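Features > Reading > Children's Books

The bear who reads the bus timetable

On the wet side of Lasbridge, past the tyre place and the shuttered bank, there is a library with 14 picture books in its front window, every one of them facing outwards. I stopped the car when I saw it. Most libraries put up posters, or a cardboard owl. Lasbridge puts up the actual books, and changes them each morning before the doors open at half past nine, and I stood there in the drizzle grinning like a four-year-old.

I had come to talk about reading aloud, and more exactly about what happens to picture books when two languages share one page. It's a small corner of children's publishing but a wonderfully lively one just now, and a good deal of the liveliness can be traced to a Finnish illustrator called Joni Niskanen and a former primary teacher called Kelechi Aliyu, who met over a photocopier and have been arguing happily ever since.

Their first book together, The Bear Who Reads the Bus Timetable, was printed in a run of 300. The bear lives at the last stop. He can't catch the bus (too wide for the doors, poor soul) but he knows every departure by heart, and the other animals come to him for advice. The English runs along the top of each page and the Finnish along the bottom, and in the middle is Niskanen's bear, all ink and damp fur, with his claw on the 7.52.

What I love is that the two texts don't quite match. In English the bear is "a little bit sorry" when the hare misses her connection. In Finnish, I'm told, he is something closer to "sorry in the stomach". Aliyu wouldn't let anyone tidy that up.

"If a child asks why they're different, you've got ten minutes of the best talk you'll have all day," she told me. "Why would I iron that out?" 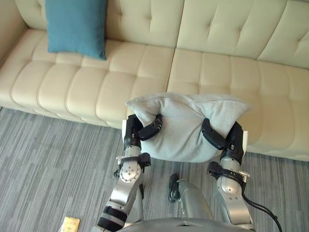

Room for a reader and a listener, and a blue cushion to lean on.

Aliyu taught infants for years before she wrote anything, and she is fierce on the subject of where the page turns fall. She reads every draft aloud, standing up, to an empty room first and then to a full one. If the children look at the door, the page goes. One spread in the bear book was rewritten nine times and is now four words long. It's the spread where the bus comes and nobody gets off, and I have heard a whole class go silent at it.

Niskanen works the other way round. He draws far too much, then takes things out. His editor at Stergate, Reijo Kinnunen, showed me an early sketch of the bus stop that had a kiosk, a dog, a broken umbrella, two pigeons and a man eating a pastry. In the finished book there is a bench and some snow. The man with the pastry turned up two books later as the hero of his own story, so nothing was wasted!

Stergate is tiny. Kinnunen runs it from the upper floor of a former ropeworks and publishes a handful of titles a year, most of them in two languages and a few in three. The three-language ones are a headache to lay out, he admits, and he plainly enjoys the headache. He got out a ruler to show me how much longer a sentence gets in one language than in its neighbour, and how the designer has to leave a sort of breathing space in the artwork for the longest of them. Once you know about it you see it everywhere. That big patch of sky over the farmhouse is there for the Finnish.

The book that has done best for them is Vandik, about a boy who names his left boot and then loses it. It's very funny and a bit heartbreaking, and it has one great advantage at bedtime, namely that "Vandik" is the same word in every language, so all the children can shout it. Niilo Valtonen, who translated it, told me he was briefly put out to find that the line everybody remembered was the one he hadn't needed to touch.

Valtonen has strong feelings about rhyme. He would sooner lose the rhyme and keep the joke, and he'll defend that for as long as your coffee lasts. Geert Visser, who has put three of the Stergate books into Dutch, takes the opposite view with equal vigour. I had them both on a call and barely got a word in. Visser read out his version of the boot's farewell – I have no Dutch at all – and I could hear exactly where the child was supposed to laugh. 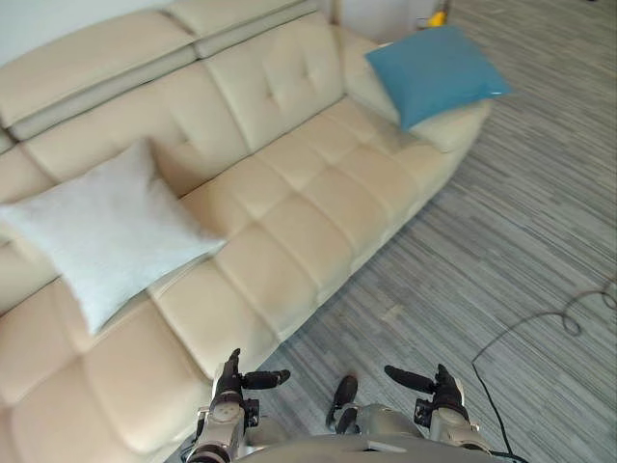
Reading a two-language book aloud takes a little nerve the first time, especially if one of the languages isn't yours. Aliyu's advice is to have a go regardless. Children are generous about accents, and they adore correcting you. She likes to have one grown-up for each language if there are two to hand, taking turns page by page, with the book where everyone can see it. An L-shaped sofa is just the thing for this, one reader on each side of the corner and the children packed into the bend between them. Failing that, a bed will do, or a rug. Let the child choose which language goes first. They'll swap halfway through, and you should let them do that too.

Back in Lasbridge, the library keeps its two-language books in among all the others, under the author's name like anything else. I think that's right. I watched a girl of perhaps six pull out the bear by accident while hunting for something about sharks. She opened it, found the Finnish, frowned, turned it upside down to see if that helped, and then sat on the floor and read the English half to the end. After that she went back to the first page and started running her finger along the bottom line.

Next from Aliyu and Niskanen is Rampersad, the tale of a night watchman in a museum of clocks, due in January. I've seen the proofs. The English text is 607 words and the Finnish a fair bit shorter, and there's a page of cuckoos going off at slightly different times that made me laugh out loud on the train home. The bear is in it as well, very small, on a poster by the cloakroom.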